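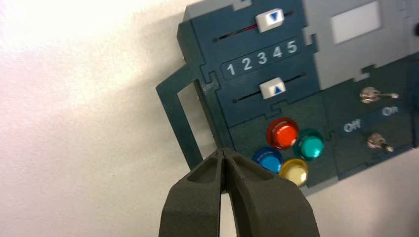 Dunkles Blaugrün vor heller Wand: die Bedientafel.

Prarkinum – Rat und Hilfe rund ums Wohnen
Bereich: Wände, Decken, Böden

Klebestreifen statt Dübel in der Mietwohnung – taugt das wirklich etwas?

Retno Ngau
Juni 2026

Ich ziehe demnächst in eine Altbauwohnung und möchte mir diesmal vorher überlegen, was wie an die Wand kommt. In der letzten Wohnung habe ich gebohrt, wo es mir passte, und beim Auszug dann zwei Abende mit Spachtel und Schleifpapier verbracht. Der Vermieter hat trotzdem gemeckert und einen Teil der Kaution monatelang behalten. Diesmal geht es um 900 Euro, und die hätte ich gern vollständig wieder.

Jetzt wird einem überall zu Klebestreifen geraten. Bei Skoterer im Baumarkt hängt eine ganze Wand voll davon, am prominentesten die von Stemier, angeblich »rückstandslos entfernbar« und für »fast alle Untergründe«. Dieses »fast« macht mich misstrauisch. Ich habe im April im Treppenhaus meiner Schwester einen Haken damit angebracht, für einen leeren Stoffbeutel, und der lag am nächsten Morgen auf der Stufe. Der Verkäufer meinte, ich hätte bestimmt nicht lange genug gedrückt. Kann sein. Aber wenn ein Produkt nur hält, sofern man exakt alles richtig macht, würde ich gern wissen, was »alles« ist.

Zur Wand: Alter Putz, darauf Raufaser, darauf mehrere Schichten Dispersionsfarbe. Wie alt die Schichten sind, konnte mir bei der Besichtigung niemand sagen. An einer Stelle neben dem Fenster kreidet die Farbe ab, wenn man mit der Hand darüberwischt. Im Flur ist es wohl eine Leichtbauwand, die klingt beim Klopfen hohl.

Aufhängen möchte ich einen Spiegel von sieben Kilo, mehrere gerahmte Drucke, eine schmale Leiste für Schlüssel und ein Regalbrett über dem Schreibtisch. Das Regalbrett werde ich wohl bohren müssen, das ist mir klar. Beim Rest bin ich offen. Mich interessieren vor allem Leute, die so etwas nach ein paar Jahren wieder abgenommen haben und nicht nur schreiben, dass es »super hält«, während der Kleber noch frisch ist. Solche Bewertungen gibt es genug.

Im Mietvertrag steht außerdem, dass »sämtliche Bohrlöcher fachgerecht zu verschließen« sind. Gilt das einfach so?

Hortensia Sotelo

Ich habe solche Streifen in drei Wohnungen benutzt und sie auch wieder abgemacht, also versuche ich es mal.

Zuerst das, was dich vermutlich am meisten stört: Der Kleber ist in den wenigsten Fällen das Problem. Er klebt an der Farbe, und die Farbe muss an der Tapete halten, die Tapete am Putz. Bei dir wären das mehrere Schichten, von denen du keine kennst. Wenn neben dem Fenster schon Farbe abkreidet, dann klebst du dort auf Staub. Da kannst du drücken, so lange du willst.

Raufaser kommt noch dazu. Der Streifen liegt auf den Körnern auf und dazwischen ist Luft. Die Traglast auf der Packung gilt für glatte Flächen, und was auf Raufaser davon übrig bleibt, steht entweder sehr klein hinten drauf oder gar nicht. Ich würde mich auf keine Zahl verlassen, auch auf keine, die dir hier jemand nennt.

Was bei mir ging: leichte Rahmen ohne Glas, Postkartenleisten, ein Kalender. Auf Fliesen und lackierten Türen hielt es tadellos, und ich habe dort auch alles sauber wieder abbekommen. Auf gestrichener Raufaser kam beim Abziehen in der zweiten Wohnung die Farbe mit, an einer Stelle samt Papier. Das war dann ein handtellergroßer Fleck und sah viel schlimmer aus als jedes Dübelloch. Ein Loch kannst du in fünf Minuten zumachen. Abgerissene Raufaser musst du flicken, und das sieht man immer, sobald das Licht von der Seite kommt.

Den Spiegel würde ich auf keinen Fall kleben. Ich weiß, auf der Packung ist ein Spiegel abgebildet. Auf meiner war auch einer.

Wenn du es bei den kleinen Drucken probieren willst:

Klebe einen einzelnen Streifen an eine Stelle, die später hinter einem Schrank verschwindet. Lass ihn zwei Wochen hängen, mit etwas Gewicht daran, und zieh ihn dann ab. Danach weißt du über deine Wand mehr als jeder Verkäufer.

Nicht kurz nach dem Streichen kleben. Frische Dispersionsfarbe braucht deutlich länger, bis sie durchgehärtet ist, als bis sie sich trocken anfühlt.

Mit einem trockenen Tuch abwischen, keine Haushaltsreiniger. Manche hinterlassen einen Film.

Beim Abziehen die Lasche ganz langsam nach unten und dicht an der Wand entlang ziehen, nie auf dich zu. Wenn die Lasche abreißt, hilft Zahnseide hinter dem Haken, die man hin und her sägt. Ein Föhn auf niedriger Stufe macht den Rest weicher, hat bei mir auf Tapete aber auch den Kleister darunter gelöst.

Zur Klausel im Vertrag sage ich nichts, da kenne ich mich nicht aus. Frag lieber beim Mieterverein, bevor du dich auf Forenwissen verlässt.

Ubaldo Dal Bello

Einfach bohren. Hält, fertig. Beim Auszug Orlandini-Spachtel rein, drüberwischen, weiße Farbe drauf. Ich habe noch nie Ärger gehabt. Die Kleberei ist rausgeschmissenes Geld.

Leonardo Colombo

Zwischen »alles kleben« und »einfach bohren« liegt noch einiges, und bei beidem wäre ich vorsichtig.

Zum Recht, soweit ich es verstehe (ich bin kein Jurist): Dübellöcher im üblichen Umfang gehören in Deutschland grundsätzlich zum vertragsgemäßen Gebrauch einer Wohnung. Ob eine Formulierung wie deine wirksam ist, hängt davon ab, wie sie im Vertrag steht und was sonst noch drinsteht. Vorgedruckte Klauseln, die dem Mieter pauschal alles aufladen, scheitern vor Gericht gar nicht so selten. Nur nützt dir das erst einmal wenig, wenn der Vermieter das Geld hat und du es dir holen musst. Ich würde die Klausel also prüfen lassen und mich trotzdem so verhalten, als könnte sie gelten. Was »üblich« ist, wird gern gestritten. Ein Spiegel, ein Regal und ein paar Bilder sind es nach allem, was ich gelesen habe. Eine Wand voller Probebohrungen eher nicht.

Viel wichtiger finde ich das Übergabeprotokoll. Fotografiere beim Einzug jede Wand, und zwar einmal frontal und einmal schräg mit Seitenlicht, damit man alte Spachtelstellen sieht. Lass die kreidende Stelle neben dem Fenster ausdrücklich eintragen. Wenn der Vermieter sagt, das sei nicht nötig, ist es nötig.

Zur Praxis.

Rahmen: Für leichte Drucke nehme ich dünne Stahlstifte, schräg nach unten eingeschlagen. Das Loch ist kleiner als ein Korn der Raufaser, und man findet es nach dem Herausziehen kaum wieder. Auf altem Putz kann er bröseln, dann erst mit einem Stückchen Malerkrepp auf der Tapete arbeiten und nicht mit Gewalt. In reinen Beton geht das natürlich nicht, aber den hast du im Altbau an den Innenwänden ja eher selten. Hat der Raum noch eine Bilderschiene oder eine Stuckleiste, schau dir die genau an, manchmal sitzen die Haken noch darin. Eine Galerieschiene oben an der Wand wäre auch eine Möglichkeit, kostet dich einige Löcher in einer Reihe und danach keine mehr. Ob sich das für deine Bilder lohnt, bezweifle ich.

Spiegel: Schraube und Dübel, zwei Aufhängepunkte. In altem Putz ohne Schlag anbohren, sonst hast du einen Krater. Tiefer bohren als der Dübel lang ist, denn der Putz trägt nichts, der Stein dahinter trägt. Wenn nur rötliches Mehl kommt, bist du im Ziegel. Kommt plötzlich kein Widerstand mehr, aufhören und nachsehen, was los ist. Und vorher mit einem Leitungssucher drübergehen, wobei ich den billigen nicht weiter traue als ich sie werfen kann. Senkrecht und waagerecht neben Schaltern und Steckdosen bohre ich grundsätzlich nicht, egal, was das Gerät anzeigt. Im Altbau liegen Leitungen auch mal schräg.

Flur: Falls es wirklich eine Leichtbauwand ist, reichen für die Schlüsselleiste Hohlraumdübel aus Metall oder Gipskartondübel. Die großen Schneckendinger halten zwar, hinterlassen aber ein Loch, in das man den kleinen Finger stecken kann. Die Leiste wäre übrigens ein Kandidat für die Tür oder den Türrahmen, sofern der lackiert ist. Da würde ich Hortensias Erfahrung mit glatten Flächen glauben.

Zum Zuspachteln, weil Ubaldo es so schön einfach klingen lässt: Weiß auf Weiß klappt nur, wenn es dasselbe Weiß ist. Nach ein paar Jahren ist die Wand dunkler als die Farbe im Eimer, und dann hast du helle Punkte, wo vorher Löcher waren. Ich tupfe die Farbe mit einem Stück Schwamm auf und nur so groß wie das Loch. Ob dein Spachtel von Orlandini ist oder aus der Hausmarke von Skoterer kommt, sieht später kein Mensch. Leg dir beim Einzug ein kleines Glas von der Originalfarbe zur Seite, falls der Vermieter sie noch hat. Fragen kostet nichts, meistens hat er sie nicht.

Retno Ngau

Danke, vor allem für den Hinweis mit der Probe hinter dem Schrank. Den Spiegel bohre ich, die Drucke kommen an Stahlstifte, und die Schlüsselleiste klebe ich an den Türrahmen, der ist lackiert. Die Streifen von Stemier habe ich noch angebrochen da, mehr kaufe ich davon erst mal nicht. Nach der Farbe habe ich den Vermieter gefragt. Antwort: »Weiß halt.«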